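Ovari accounts show deficit as club seeks new shirt partner

Ovari Football Club has reported a deficit for its last financial year, the first since the club moved to its present ground. The accounts were sent to members in June and will be put to a vote at the annual general meeting, which begins at 7.30 p.m. in the main hall of the clubhouse.

The board attributes the greater part of the loss to the end of the shirt agreement with Zinirlow, which had carried its name on the first team's kit for three seasons. The agreement lapsed before the start of the campaign and no replacement was found in time. The men's and women's sides both played the full season in plain shirts.

In a statement published with the accounts, the chairman, Diarmuid Hayes, said that the board had received two offers during the autumn but had judged neither to be in the club's interest.

"Both proposals would have tied us to a low fee over a long period," the statement reads. "The board preferred to accept a difficult year and to return to the market with a free hand."
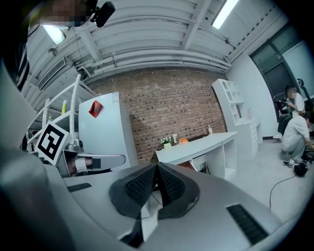
Income at the gate held up well by comparison. The average attendance at home league matches was 2,997, and season ticket sales rose by 400 on the year before. Members' subscriptions were unchanged, as the board had promised when the last increase was approved. Catering income fell slightly following the closure of the east side kiosks for repairs to the drains.

Spending on players was kept within the limit set by the board. The first-team squad was reduced to 23 at the turn of the year, when two loan agreements were ended early by consent. Travel costs were higher than planned owing to the cup run, which brought three away ties in succession before the club was knocked out on penalties.

The accounts also include a one-off charge for work on the floodlights. The contractor, Ó Dubhghaill, completed the first stage before Christmas and is due to return when the pitch is out of use. Payment for the second stage will fall in the current year.

Discussions are now under way with Dutano on a new shirt agreement. Senan Ní Chonaill, the club's commercial manager, confirmed that terms had been exchanged but said that nothing had been signed. The draft covers two seasons, with the option of a third, and would include the training kit as well as the match shirts. Supporters' groups have asked to see the proposed design before it is made public, and the club has agreed to this request.

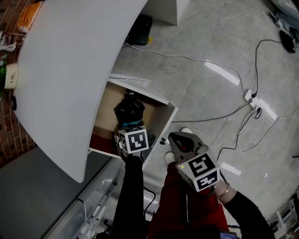
The finance director, Finbarr Ní Mhurchú, will present the budget for the coming season at the same meeting. It assumes a modest fee from a main sponsor and a reduction of 15 per cent in administrative costs. Should no agreement be reached by the opening fixture, the board will bring a revised budget to members in the autumn – a step that would require a separate vote under the club's rules.

The head coach, Heikki Kinnunen, has been told that the playing budget will stay at its present level. Two defenders whose contracts end this summer have been offered new terms, and the club expects to announce the outcome before pre-season training begins.

Members will also be asked to elect two directors. Ruairí Coughlan is standing for a second term, and the other seat is vacant following a retirement. Nominations must be made in writing, carry the names of two paid-up members and reach the club office by noon on the day before the meeting. Proxy forms have been sent out with the accounts, and further copies are available from the ticket office during opening hours.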